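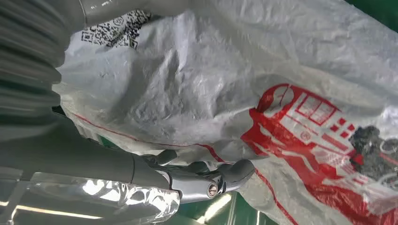
Visit report: Wurik bag-handling kit, Kirnusix demo shop

Posted under: Trips, Packaging, Robots

We run a small fulfillment operation, mostly groceries and household goods in plastic carrier bags, and bags are the part of the job we have never been able to automate. Boxes are easy. Totes are easy. A half-full bag has no fixed shape, it slides, and the side you want to scan is usually folded under something. When Kirnusix invited customers of its distributor, Sandent, to spend an afternoon looking at the Wurik kit, two of us drove over.

The shop is on Pimentel Avenue, in a row of older industrial units behind a tile warehouse. Parking is on the street. Sign-in took a few minutes and we were handed safety glasses and a sheet with the order of the afternoon. There was a short talk first, which I'll skip because most of it is on their flyer, and then we spent the rest of the time with the machine running.

What's on offer

Wurik is a retrofit kit. You supply the arm, or lease one through Sandent, and the kit adds the hand, a small camera at the wrist, the control box and the software that picks the grasp. The hand has thick rounded fingers and closes slowly. According to the engineer running the cell, the slow close is deliberate and can be sped up in the settings, but they don't recommend it for thin film. The kit also comes with clear plastic sleeving for the arm, sold by the roll, for places where something might leak.

There are three ways to get it: buy outright, lease, or pay for what they call a managed cell, where Kirnusix looks after the software and swaps worn parts. The managed cell has a minimum term of 30 months. We asked whether the term could be shortened for a seasonal operation and were told to take that up with Sandent.

Picking up bags

The demo used white plastic bags with a red shopping-cart style logo, the kind you'd get at a supermarket. I was glad of that. At trade fairs I've seen bag demos done with stiff paper sacks that stand up by themselves, which tells me very little about my own work.

The fingers take hold of the film and pinch it, and the plastic bunches up around them. The software looks for a fold or a loose section it can close on, and it will take whatever part of the bag gives it that. It doesn't go looking for the handles first. My colleague didn't like this, as our packers always lift by the handles and our customers expect the handles to be in one piece. The engineer said a handle preference can be switched on but it slows each pick, and they had left it off for the afternoon.

The heavier bags were set down more gently than I expected. The light ones gave it more trouble. Twice during our time at the cell the hand closed on air beside the film, backed off, and tried again from another angle without anybody touching it. Once it gave up and put a request on the operator's screen, and someone had to move the bag by hand. That seemed fair to me. I would rather have a request on a screen than a bag on the floor.

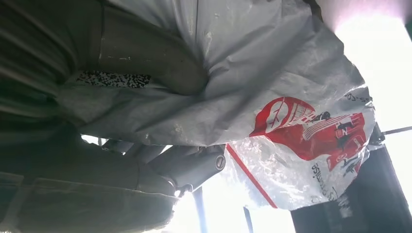
Lighting came up several times. Shiny white film next to daylight is hard on any camera, and a camera at the wrist gets pointed in all directions as the arm moves. We asked for the same bag to be handled with the hand coming in from the other side, so the camera would be facing the light. It slowed down, took a second look, and made the grasp. The recommendation in the install guide is still to keep the cell away from windows or fit blinds. Our packing line runs along a wall of windows, so for us that is a real cost and it should be in the quote.

Reading codes

One reason we went was scanning. Some of our suppliers print a QR code on the bag, and when the plastic creases the code creases with it. Kirnusix sells code reading as an add-on using the same wrist camera. If a code won't read, the hand can pull the film a little and try again. Flat codes were read right away. Badly folded ones were mixed, and there was one bag it never got. The add-on is licensed per arm, and you can leave it out and keep your fixed scanner, which is probably what we would do in the first year.

Wear and cleaning

The parts that touch the bag are the wear items. We were shown a used finger next to a new one and the difference was easy to feel, with the used one noticeably smoother. Changing a finger is done with one screwdriver and took the engineer 4 minutes, talking the whole time. Wiping down is done with ordinary mild cleaner. The sleeve is thrown away when it gets dirty, and nobody had a good answer on whether it can be recycled.

I also asked about torn bags. They keep a log in the demo shop and let us look at it. The count stood at 1,712 lifts since the current set of fingers went on, with tears written in by hand at the side. There were more tears with the thinnest film, as you would expect. I'd want to see the same log kept with our own bags before believing it applies to us.

Things we didn't get answers to

Noise. The demo shop was loud with conversation and there was no way to judge it.

Wet bags. We handle chilled goods in the summer and the outside of the bag sweats. They have tested this, we were told, but didn't have anything to show.

Two bags stuck together. It happened once while we watched, and the hand lifted both. The screen didn't flag it. The engineer made a note.

Spare parts outside the managed cell. Sandent is supposed to stock fingers and sleeves, but there was no price list at the event.

Where we are now

The arm is slower than a good packer and was never presented as anything else. The case for it would be on our late shift, which we struggle to staff, and where the bags are already packed and only need moving from the bench to the cart. Kirnusix offers a trial of 20 working days on your own site with your own bags, paid, with the fee taken off the price if you go ahead. We've asked Sandent for the trial terms in writing, along with a figure for blinds and the cost of the handle setting if there is one. If we take the trial it will be in February, after the holiday returns are cleared out.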